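Talks > Local History > Old Tools and Hardware

Home Talks Archive Visit Contact

Looking After Old Iron: speaker notes

Start with the question people ask most at the desk: should I clean it? Answer is usually "wait." Let that sit for a moment before going on.

Explain where our numbers come from. The Ravach collection has 3,499 pieces of ironwork on its books. Of those, 486 came out of the ground at the old Polau forge site. The rest came from barns, sheds and house clearances.

Rust needs water and oxygen. Salt makes it go faster. Buried iron often has salt deep inside, so it can keep flaking for years on a dry shelf. Mention the box of hinges that went into storage in February and had orange crumbs in the bottom by summer.

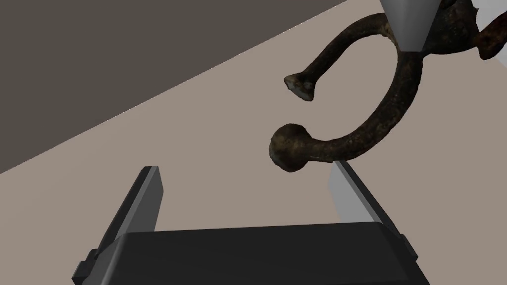

Picture credit: Fivorham

Corroded iron can still hold a lot of information. The shape of a curve, the thickness of a bar, or a nail hole packed with rust may be all that is left to date a piece by. A wire brush takes that away in a minute. Pause for questions if hands are up.

Storage at home. Keep it dry. A plastic tub with a tight lid and a few bags of silica gel is enough for most things. Change the gel when the color turns. Don't wrap iron in newspaper. Don't keep it in an oak drawer, as oak gives off acid. Write the label before you put the piece away, and say where it was found.

Handling. Gloves on, two hands, work over a padded tray. Don't lift anything by a thin part.

Wax or oil? For a garden tool you still use, a wipe of oil is fine. For a dug-up piece, leave it bare and ask. Pass round the Mtshali leaflet here. We printed 2,000 and there are plenty left.

Cost. People expect this to be expensive. The full treatment of the Polau gate latch and its plate came to $1,142, most of it for X-rays and desalting. A tub and gel cost less than lunch.

If time is short, skip the cost section and go straight to the handling table. Leave ten minutes at the end for objects people have brought in. No valuations.

Contact the talks desk | © Ravach Collection | Back to top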